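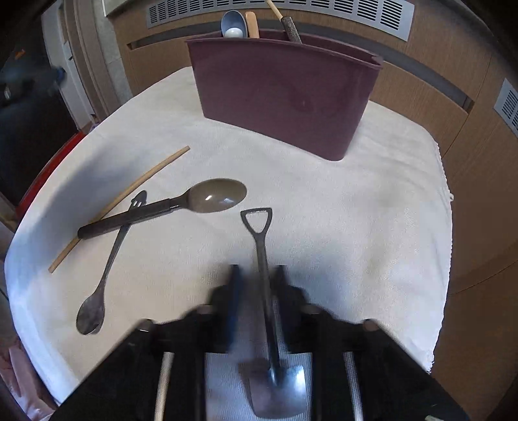 # Feler hand-held gripper — questions we keep getting

Quick answers, updated when someone emails the same thing twice. If yours isnt here, write to the Prastville desk and Quang Lý or whoever is on will get back to you.

**What do I get in the box?**

The gripper, one pair of fingers with pads fitted, a charging lead, a spare pair of pads, the hex key. No camera card — bring your own.

**Is it a robot?**

No. You hold it, you squeeze, the fingers close. It records what you do so that a robot arm with the same fingers can be taught from it later. The arm is a separate product (Thân) and you don't need one to start.

**How much?**

1359 for the full kit, 369 for a month's hire. Hire comes off the price if you buy within 3 months. Carriage extra outside Prastville.

**What can it pick up?**

Kitchen things, mostly, that's what people use it for. Spoons, scoops, spatulas, small toy tools like a little metal shovel. Anything with a handle the pads can close on. Not knives please. Not anything hot, the pads don't like it.

**Thin handles keep twisting round in the fingers. Faulty?**

Probably not. A thin metal shaft with a heavy end will swing if you grip it off centre. Go nearer the balance point, close slowly, wait a beat before lifting. If it still twists, wipe the pads with a damp cloth and let them dry. Still twisting — swap the pads.

**Do I need a special table?**

No. Any steady table. We do suggest a towel or cloth on top, terry is fine. Stops round handles rolling off and saves your ears when something drops. Plain colour is best, busy patterns make the tools harder to pick out in the recordings.

**Does it matter if the tools are crossed over each other?**

Depends what you're after. Crossed is good practice and we'd like some of it in every set. But do the easy ones first, tools apart, then let them overlap. If two come up together, put both down and carry on, don't stop the recording.

**Can I use a caddy or pot for the tools?**

Yes. Something that won't tip. Handles up. Taking a tool out of a full caddy is harder than it looks, so start with only a few in it.

**How long does a charge last?**

One long session. Charge it at lunch if you're doing a full day. The light goes amber when there are 23 minutes left, then red, then it saves and shuts down on its own.

**My recordings look smeary.**

You're moving too fast, or the room's too dim. A bit of blur while the fingers are closing is normal and Dutow (the software) copes with it. Blur all the way through is no use. Slow down, put a lamp on.

**Left-handed?**

Works either way, there's no left or right version. Turn the wrist strap round.

**Can children use it?**

Over twelve, with an adult. The fingers can pinch.

**Which file do I send you?**

The whole session folder. Not just the video!! We get sent just the video a lot. Dutow needs the finger positions as well and they're in the small file next to it.

**Who can see my recordings?**

Us, and you. They're kept on the Dutow account you set up and you can delete them from there. Clear away post, photos, anything with your name on before you start.

**Can I fit my own fingers?**

Yes, two screws each side. Drawings on request. Warranty covers the body but not home-made fingers or what they do to the body.

**Returns?**

Unused, 23 days, full refund. Used, ring us first. Hire kits come back in the same box, so please keep teh box.

**When's the next batch?**

September. The waiting list is open now — no deposit, we'll email when yours is ready to go out.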